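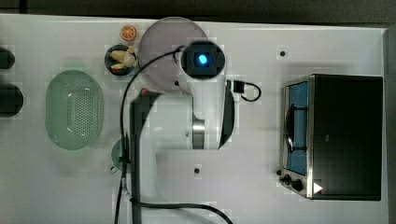
Refrigerator pickled radishes are the fastest thing I make all summer, and they might be my favorite! No canner, no special jars, no waiting around for weeks. You slice, you pour, you chill, and the next day you've got bright, crunchy, tangy little rounds that go on just about everything. I love them on top of open-faced melts, and a toaster oven like the one on the white table is perfect for those. Run the bread and cheese in until it bubbles, then pile the cold radishes on right before you eat. And have a colander handy too (green, like that one, or whatever you've got), because well-drained radishes make much better pickles.

Posted 2018-08-03 in Pickles and Preserves

I started making these in April when the first bunches came in at the Briselell market, and I haven't stopped. The spring ones are milder. By August they can be really peppery, so I add a little more sugar to the brine and it evens right out.

What you need:
2 bunches red radishes, tops off
1 cup white vinegar
1 cup water
3 tablespoons sugar
2 teaspoons kosher salt
1 clove garlic, smashed
1/2 teaspoon mustard seeds
A few black peppercorns
A sprig of dill, if you like it (I do!)

Step 1. Wash the radishes well. Garden ones hold on to a lot of grit up by the stem, so rub that part with your thumb under the faucet. Trim both ends.

Step 2. Slice them thin. A mandoline is great for this if you have one, and please use the guard. With a knife, aim for slices about as thick as a coin. Thinner than that and they go floppy by day two.

Step 3. Toss the slices with half a teaspoon of the salt in a colander and let them sit over the sink for 11 minutes or so while you get the brine going. Give them a shake and pat them with a clean towel. Don't rinse.

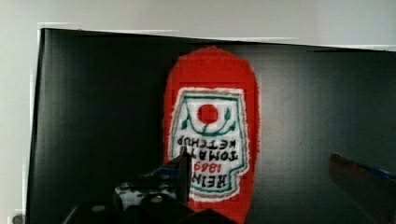 Step 4. Put the vinegar, water, sugar and the rest of the salt in a small saucepan and bring it just to a simmer. Stir until everything dissolves, then take it off the heat. Let it cool for a few minutes – pouring it on at a full boil will soften the radishes, and the crunch is the whole point.

Step 5. Pack the slices into a clean quart jar with the garlic, mustard seeds, peppercorns and dill. Pour the brine over until they're covered. Push down any floaters with a spoon.

Step 6. Leave the jar on the counter for some 40 minutes, then put the lid on and move it to the fridge. You can eat them that same evening, but overnight is so much better! The color comes off the skins and turns the whole jar the prettiest pink.

They keep for two weeks in the fridge. Always use a clean fork.

A few notes

The smell. Pickled radishes have a strong smell when you first open the jar. It's normal and it fades once they're on the plate.

Vinegar. Rice vinegar works and is softer. Apple cider vinegar tastes good but makes the color kind of muddy.

Spicy version. Add a sliced jalapeño and skip the dill. So good on tacos.

Next up: quick pickled carrots with ginger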